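Research > Simulation Notes > Gripper Comparison > Section 4

24 May 2018, by Ngaio Ngata and Thanasis Christodoulou

4. Choosing a viewpoint before choosing a gripper

We had meant to compare two controllers, Gurner and Makris, on the same two-armed robot in the same simulated room. The plan lasted until the first morning, when it became plain that the choice of camera moved the results more than either controller did. Manolakis, who wrote most of Makris, took this rather well. We therefore ran each controller for 40 trials under a wide body view and a further 40 under a wrist view, changing nothing else. 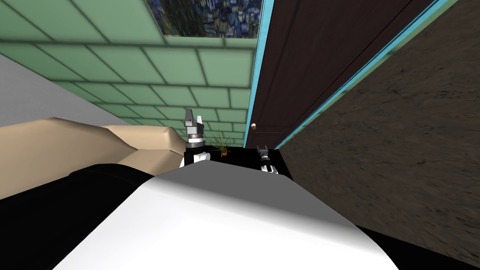 Figure 4. Body view, tilted upwards, with both grippers in sight.

Under this view Gurner finished 26 of its trials and Makris 21, a gap we would enjoy more if we trusted it. Most failures came in the last stage of the approach, where the controller had to judge depth from a few pixels of fingertip. Gurner tends to stop short and think. Makris tends to arrive early and with conviction. Neither habit shows up in the joint error, and for that reason we have stopped quoting joint error on its own. 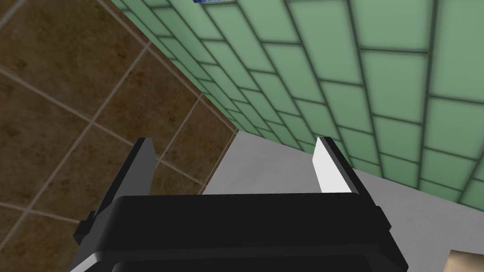
Calibration was the dullest part of the work and took the longest. The wrist view has one great merit, that the fingers hold the same place in it wherever the arm goes, and one great fault, that the gripper body blots out whatever lies directly beneath them. The white pad on the inner face of the right finger stands out well against the green tiles and the grey surface, so we used its edge as our reference mark. The left finger, dark all over, had to be found by shape alone, and the detector sulked accordingly. Once the mark was fixed, the two controllers scored within a trial of each other.

Comments

Themis Alexiou: Did you try the pad edge with the lighting turned down? Ours vanished.

Ngaio Ngata: Not yet. It is on the list, below sleep.

Rafail Karras: I would still like the joint error, please, even if you sneer at it.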